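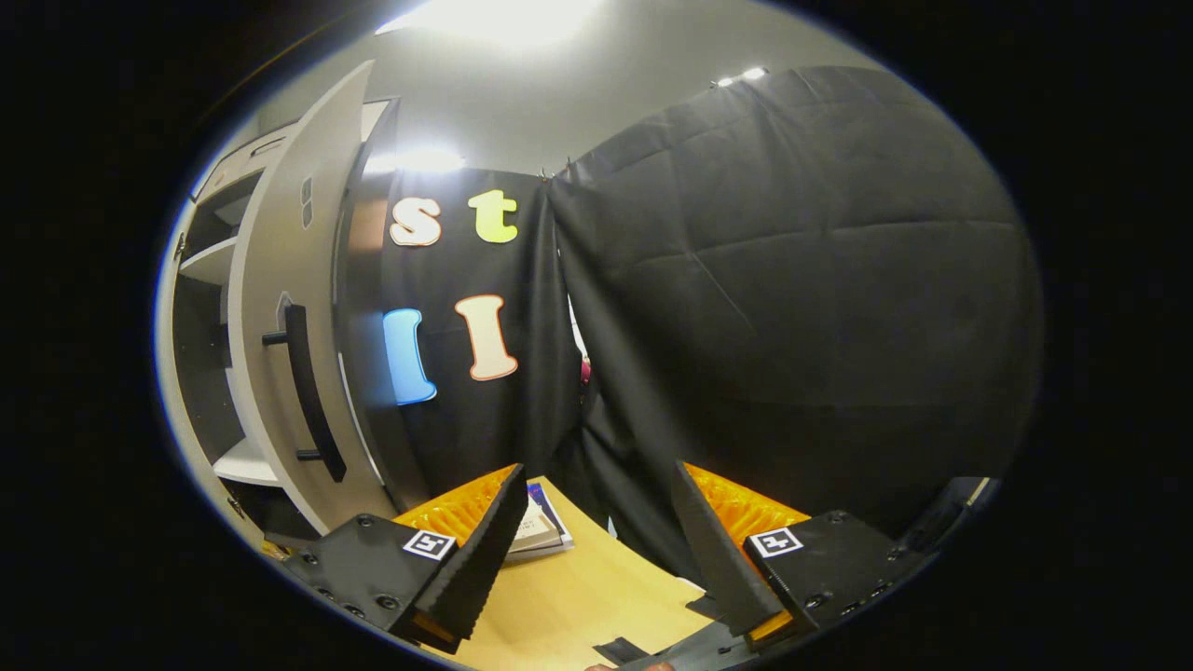
5 October 2026
By Myrtle Kincaid

Room check, Fairweather – comments as I went

Cabinet door – opens and shuts fine, handle tight. Please keep it closed when not in use, it's at shin and elbow height for somebody. OK
Shelves inside – firm. Nothing heavy on the top one. OK
Table – no splinters, curved edge smooth. Slight wobble, needs a pad under one leg. ACTION
Books – stack is fine for now, no higher than that. Want them off the table by the end of the day. ACTION
Foam letters – all secure when tugged. Check again in Febuary. OK
Black backdrop – fixings sound. OK
Quilted curtain – fire label not found. Clyde to ring Tuvodham about it. FAIL til we hear
Curtain hem – 2 cm off floor, no trip risk
Way out – clear, door not wedged. OK

Recheck in 10 days – curtain first.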